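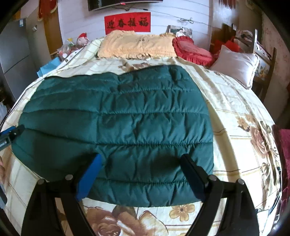 Petridis House is looking for a part-time wardrobe and welcome assistant for the coming cold season, and if you are the kind of person who can't walk past a crooked coat on a hanger without straightening it, please keep reading! We are a small clothing bank on the ground floor of an old bakery, and we lend and give winter clothes to families, students and older neighbors who need them. Most of what comes through our door is like the teal puffer on the bed, quilted and wrinkled all over and wanting somebody to lay it out flat and take a proper look at it. A good deal of your week would be spent doing that, and the rest would be spent with people, who are (we think) the better part of the job.

Search the site Enter keyword Go

The post is for three mornings a week, starting in October and running through the end of April. You would work beside Despina Kontogiannis, who has run our sorting room since we opened and who will teach you her way of doing things, tea breaks included. Last winter we handed out 600 coats and jackets to 289 households, and we'd like to do at least as well this time without wearing Despina out.
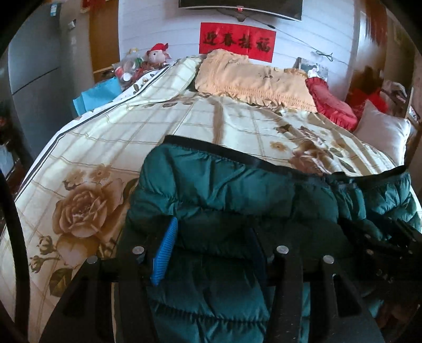
Your mornings will vary a lot. Donations come in early, usually in bags, and they need to be opened, sorted by size and checked for broken zippers, missing snaps and forgotten things in pockets (we have a drawer of single gloves that you're welcome to try to match up). Anything that needs mending goes to Stamatia Kokkinos upstairs, and anything that needs washing goes in the blue bin with a note pinned to it. We open to visitors at 10 a.m. and from then until noon you'll be out front, helping people find a fit, fetching other sizes, and chatting when they feel like chatting.

You don't need experience in a shop or a charity. We'd be glad to hear from someone who has raised a family and done a mountain of laundry, or from a student who has never had a job at all. What we do ask is that you are patient, that you can stand for a good part of the morning, and that you can lift a full bag of clothes onto a table. A second language would be lovely — Greek, Sinhala and Spanish all get used here — but please don't hold back if you only have the one.
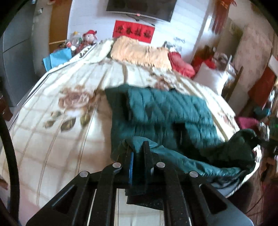

Dark teal quilted garment, on the bed.

Pay is by the hour and matches the city scale for community assistants; Chathurika Karunaratne in our office will happily go over the numbers with you before you apply. We also cover your bus fare, and there is soup at noon for anybody who wants to stay for it. New staff get a boot allowance of $150, as the back step gets very muddy from November on.

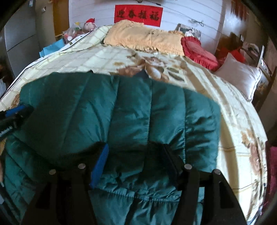
We'll ask everyone we meet to do a short try-out in the sorting room, and it really is nothing to be nervous about. Despina will hand you a few pieces and talk you through how she looks at them. With a padded one like the teal piece across the flowered quilt, she'd have you run your hand along each puffy channel, follow the stitching from one end to the other and look over the top edge before you decide which rack it belongs on. She isn't looking for speed, and she likes being asked questions.

To apply, write us a letter or an email telling us a little about yourself and why this sounds like your sort of work. One page is plenty, and handwriting is fine. Drop it at the front desk any morning before noon, marked for Magdalini Chrysikopoulos, or ask at the desk for the email address. We'll be meeting people all through September and will answer everyone who writes, even if it takes us a week or two.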